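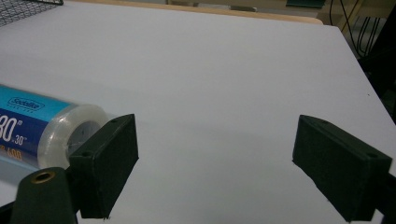
I've been at the packing depot at Varklow long enough to have opinions about tape guns, so when they told us we'd be teaching grippers to handle the consumables I had plenty to say in the canteen. Most of it was rude. I've calmed down a bit and I thought I'd write some of it up, partly because my sister keeps asking whether I still have a job (I do!) and partly because what's changed isn't what any of us were worried about.

So, the set-up. Last August the depot took on a small automation outfit called Zurkwood, and they gave us a corner with white tables and more cable than I've ever seen in one place. The idea is that the dull bits of the packing line — fetching rolls, putting them in the right bin, laying them out for the next shift — get done by machine, and we do the rest. But the machine has to learn it from somebody, and the somebody is us. You hold the gripper by its handle and do the job with it in place of your fingers. Over and over. There are 9 of us on the rota for it and we swap out before our wrists start complaining.

My first go was dreadful. I've picked up bags and rolls and boxes all my working life without giving it one thought, and suddenly I had two stiff green fingers and all the grace of a crab. Film is the worst of the lot. It's slippery, it's round, it wants to roll off and see the world, and if you squeeze the end too hard you crease the layers and then some poor soul spends ten minutes picking at it to find where it starts. We do the Sedalea rolls a lot, and I'd never noticed how much I steady a roll with the heel of my hand until I didn't have a heel to use.

My best day so far is 110 goes before my break. I was very pleased with myself until I heard that the lad from returns had done more, and he'd only been on it five shifts. He plays a lot of video games. I'm putting it down to that.

Anyway, what's it changed? The noise, for one. The teaching corner is quiet and the line isn't, and people have started asking for corner shifts when they've got a headache. It's changed who gets listened to, as well. When the engineers want to know why a pick keeps going wrong they come and ask the packers, and they write the answers down. I told them the basket was on the wrong side for left-handers and it was moved by the time I'd had my tea. I've been asking for a new mat at station 5 since before the Phùng contract came in and I'm still standing on the old one, so you can see why I was impressed.

It's not all lovely. The corner pays the same as the line, and I think it should pay more, because we're giving them something they can't get from a manual. A few of us have said so and we've been told it's being looked at. The depot over at Ustwood went through all this before we did and they lost their evening shift, or rather it wasn't filled again when people left. Our manager says that isn't the plan here. I believe she means it, but she doesn't write the plan.

And I do get a funny feeling about it sometimes. There's a folder on the system with 807 of my goes in it, all my little habits, the way I come in from the side and give it a nudge before I close up. I was told off for that nudge when I was new. Now the engineers have asked the others to try it!

I'm on the corner again next week, moving on to the bin bags, which I'm told are even worse than film. If anyone reading does this sort of work somewhere else, do tell me what your place pays for it — I'd like to have a number in my pocket when we next have that conversation.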